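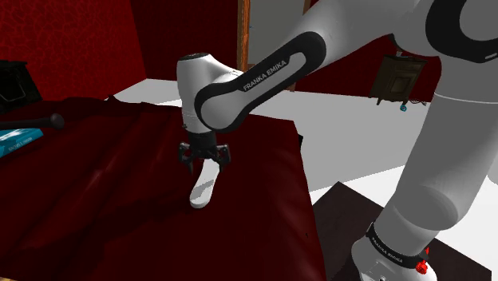

According to Majdi Nasrallah, the hardest part of the whole project was to choose which task the arm should fail at first. He meant it seriously. His group had spent most of February making a long list of household jobs, and each job on the list looked easy until somebody wrote down the steps of it.

Chapter 4
Picking Up One Thing

4.1 What we do in this chapter

In the previous chapter you moved the arm through free space. The arm had nothing to touch, and a small error in position had no consequence. Now we let it touch something. The task has a short name in our course, "one thing", and it is this: the gripper must close on a single object that lies on a soft surface, lift it, hold it for a short time and put it down again.

All the work in this chapter is done in simulation. The arm in the opening picture is the Franka Emika model which you already loaded in Chapter 2, with its two-finger gripper. The room around it is one of the rooms in the Astino set. You may use another room if you prefer, but please keep the cloth. Many of the questions in the chapter depend on it.

The chapter follows the work of a student project, Prakance, which was carried out at the Plivport evening school. The students worked in small groups and kept a common logbook. I was their teacher for the second half of the project and I have their permission to print from the logbook, also the parts where things went badly.

4.2 Why a flat object is difficult

Look at the white object between the fingers. It is narrow at the top and becomes wide and flat at the lower end. For a human hand such a shape is comfortable, and we take it by the narrow part without thinking. For a gripper with two parallel fingers there are several decisions to take before any motor moves.

The first decision is where to close. If the fingers close on the narrow part, they have a good hold across it, but the weight of the wide part is now far from the fingers and the object can turn. If the fingers close on the wide part, the turning is smaller, but the opening of the gripper may not be enough.

The second decision is the direction of approach. When an object lies completely flat, the fingers must come very near to the surface. On a hard table this gives a collision. On a cloth it gives something less clear, for the cloth has folds, and the height under one finger can be different from the height under the other.

The third decision is how strongly to close. We come back to this in Section 4.5, after you have learned to read the contact forces.

4.3 From the logbook

The following entry was written by the group of Leif Stougaard. I corrected the spelling and left the rest as it was.

6 September 2022. We ran the lift 200 times with the object in random positions. We used the same closing point every time, in the middle of the narrow part. It worked well when the object was straight in front of the arm and badly when it was turned. Majdi says we should measure the angle before we go down. Leif says we should go down slower. We tried slower first because it was less to program. It was not better, only slower.

The next day the group tried the other proposal. They took the angle of the object from the simulator, turned the gripper to match and then lowered it. They also made a rule which I still recommend to every new group: change one value, run the full series, write down the result, and only after this change the next value. The earlier series had been difficult to judge, as three people had been editing the same file.

At the end of the term they had a series of 700 runs with measured angle. The logbook has a full page about the runs that failed, and much less about those that did not. Most of the failures belonged to one kind. The fingers closed correctly, the object came up, and during the lift it slowly turned around the line between the two fingertips. The group named this "the pendulum", and the name has stayed in the course.

4.4 Before you start

Open the project folder and check that you have the following.

The arm model from Chapter 2, with the joint limits you entered there.
The room file, with the cloth set to "soft".
The object file for the white handle.
An empty logbook page with the date, your names and the Ketilsson table for failed runs. The table is printed at the back of the book.

Set the time limit for one run to 300 simulation steps. If your computer is slow, do not lower this number. Close the viewing window instead and let the series run without it.

Place the arm so that the gripper is over the cloth with open fingers. The other things on the cloth should stay where they are. They are outside the working area in this chapter, and we will use them first in Chapter 6, where the arm must choose between several objects.

Exercise 4.1. Before you run anything, write in your logbook at which point of the object you would close the fingers, and from which direction you would come. Draw it by hand. Keep the drawing, you will need it again in Section 4.6.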